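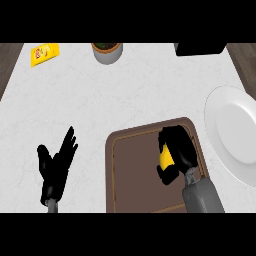
가쿤소프 수론 기록보관소 관측일지, 2018년 1월

제53권의 정리 작업을 인계받은 것은 전임자가 퇴직하고 두 달이 지난 뒤였다. 인계 문서는 한 장이었다. 서가 번호, 열쇠 위치, 습도계 교정 주기가 적혀 있었고 마지막 줄에 "1776번 항목은 검산하지 말 것"이라는 문장이 있었다. 이유는 없었다.

기록보관소의 업무는 단순하다. 지난 세기에 여러 계산원이 손으로 작성한 수표를 한 항목씩 읽고, 기계로 다시 계산하고, 차이가 있으면 붉은색으로 표시한다. 수표의 대상은 플루켁스(Plukex) 수열이다. 초기값 두 개에서 출발하여 직전 두 항의 곱을 소인수분해하고, 지수의 합을 다음 항을 정하는 규칙에 대입한다. 규칙은 결정론적이다. 같은 초기값을 넣으면 누가 계산하든 같은 항이 나와야 한다.

나는 제1항부터 시작했다. 하루 처리량은 56항으로 정했다. 오류율은 낮았다. 대부분 자리올림 누락이거나 7을 1로 옮겨 적은 경우였다. 필체로 보아 계산원은 적어도 네 명이었고, 그중 한 명은 0을 쓸 때 항상 왼쪽 아래에서 획을 시작했다. 그 사람의 페이지에는 오류가 하나도 없었다.

1776번에 도달한 날의 기온은 기록해 두지 않았다. 습도는 정상 범위였다.

지시를 어길 생각은 없었다. 다만 검산 프로그램은 구간 단위로 실행되고, 해당 구간에 1776번이 포함되어 있었다. 특정 항을 제외하려면 소스를 수정해야 했다. 나는 수정하지 않았다. 프로그램은 평소보다 길게 돌았고, 수표의 값과 일치한다는 결과를 출력했다. 차이 없음. 붉은 표시를 할 필요가 없었다.

문제는 그다음 항이었다. 1777번도 일치했고 1778번도 일치했다. 구간 끝까지 모두 일치했다. 그런데 종이에는 1776번 이후의 항이 없었다. 수표는 1776번에서 끝나고, 아래쪽은 괘선만 있는 빈칸이었다. 프로그램이 무엇과 비교하여 일치 판정을 내렸는지 확인해야 했다.

입력 파일을 열었다. 입력 파일은 전임자가 종이를 보고 타자한 것이다. 파일에도 1776번 이후의 값은 없었다. 비교 루틴은 빈 값을 만나면 판정 불가를 출력하도록 작성되어 있었다. 루틴을 따로 떼어 빈 파일로 시험했다. 판정 불가가 출력되었다. 원래의 파일로 다시 실행했다. 일치.

쿠엉(Khương) 계산소에 문의 서한을 보냈다. 그쪽은 같은 수열을 다른 초기값으로 다루고 있으며, 독립적인 구현을 보유하고 있다. 회신은 3주 뒤에 왔다. 우리 초기값으로 300항을 더 진행해 보았고, 결과표를 첨부한다고 했다. 결과표의 첫 줄은 1777번이었다. 내 프로그램의 출력과 모든 자리가 같았다. 추신에 짧은 질문이 있었다. 귀 기관의 수표 제53권 사본을 이미 소장하고 있는데, 그 사본에는 1776번 이후도 수기로 기재되어 있으니 원본과 대조해 달라는 것이었다.

사본의 해당 면을 복사하여 보내 달라고 요청했다. 도착한 복사본에는 괘선이 있었고, 괘선 사이에 숫자가 있었다. 0의 획은 왼쪽 아래에서 시작했다.

원본을 다시 꺼냈다. 빈칸이었다. 사광을 비추어 눌린 자국을 찾았으나 종이 표면은 평평했다. 자외선에서도 반응이 없었다. 제본은 손대지 않은 상태였고 낱장의 수는 목록과 맞았다. 사본의 제작 연도는 10월이라는 달만 남아 있고 연도 부분이 도장에 가려 판독되지 않았다. 도장의 문구는 푸모우(Pumow)였다. 보관소의 기관 목록에 그런 이름은 없다.

가설을 세 개 세웠다. 첫째, 사본은 원본이 아닌 다른 권에서 만들어졌다. 둘째, 사본이 먼저이고 우리 것이 미완성된 필사본이다. 셋째는 일지에 적기 적당하지 않아 별지에 적었다. 첫째 가설은 1쪽의 잉크 얼룩 모양이 양쪽에서 동일하므로 기각했다. 둘째 가설로는 비교 루틴의 출력을 설명할 수 없다.

전임자에게 전화를 걸었다. 그는 1776번을 검산했느냐고 먼저 물었다. 구간 실행이었다고 답했다. 그는 그러면 계속 내려가는 수밖에 없다고 했다. 본인은 어디까지 내려갔느냐고 물었더니, 몇 번인지는 세지 않았고 초기값이 다시 나올 때까지였다고 답했다.

플루켁스 수열은 주기를 갖지 않는다. 증명은 제2권 서문에 있으며, 나는 그것을 읽었고 결함을 찾지 못했다.

오늘도 56항을 처리했다. 모두 일치. 프로그램을 종료한 뒤 원본을 서가에 넣기 전에 마지막 면을 한 번 더 펼쳤다. 1777번 칸의 왼쪽 아래에 점이 하나 있었다. 연필이 아니라 잉크였다. 습도 정상. 내일은 1777번 칸부터 확인한다.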